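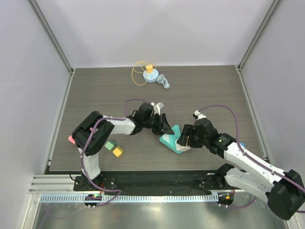 Handover position at the center of the table, with the teal block in the right gripper.

Lurkemano cell: handover faults and interim limits

The two-arm cell has been back on restricted duty since Friday. During an unattended handover run, the right arm stopped with an overcurrent fault on the wrist joint while both grippers were closed on the same block. The left arm did not stop. It continued its retract move for 200 milliseconds before the Tudumell controller cut drive power to the pair. There were no injuries and the enclosure was closed. One finger on the left gripper was bent and has been replaced.

The log shows 1,412 completed handovers before the stop. It also shows 2 earlier events of the same type in which the block slipped free and the run carried on. Both were recorded as failed grasps, so neither raised an alarm.

Bernadette Crenshaw went through the joint data and traced the fault to the release signal. The receiving arm reports a grasp when its motor current passes a threshold. The giving arm then opens. If the receiving fingers close on an edge of the block, current rises early, the receiver starts to retract, and the giver is still holding. The wrist takes the load. A separate problem is that the stop on one arm reached the other through the task program, when it should have gone through the safety input. That wiring was left over from single-arm commissioning in the Szabo building and was missed at the May inspection.

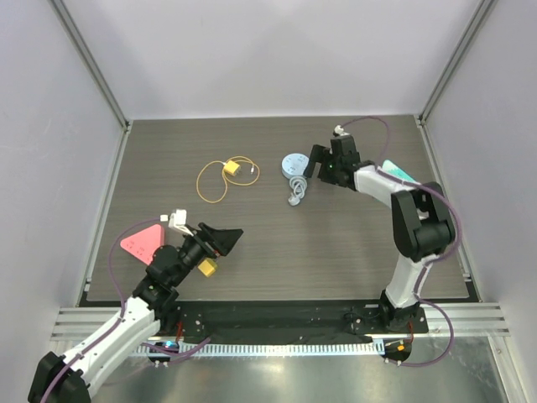 Left gripper open over the left side of the table, right gripper lowered toward the back.

Changes made so far:

The stop outputs of both arms are now wired in series to the controller's safety input. A fault on either side removes power from both.

Retract is held until the giving gripper reports its fingers open. Current alone no longer counts as a grasp.

Wrist torque limits have been reduced on both arms. Expect slower picks and some nuisance stops with the heavier items.

Three slips in one shift will now halt the run and require a manual reset.

Unattended runs remain suspended. Attended work may continue with the enclosure closed. After any stop, check the fingers and the cable loops at both elbows before restoring power, and save the joint log first, as a reset overwrites it. Users of the second Fladanen cell should check whether their stop wiring follows the old drawing. Send logs and questions to Bernadette.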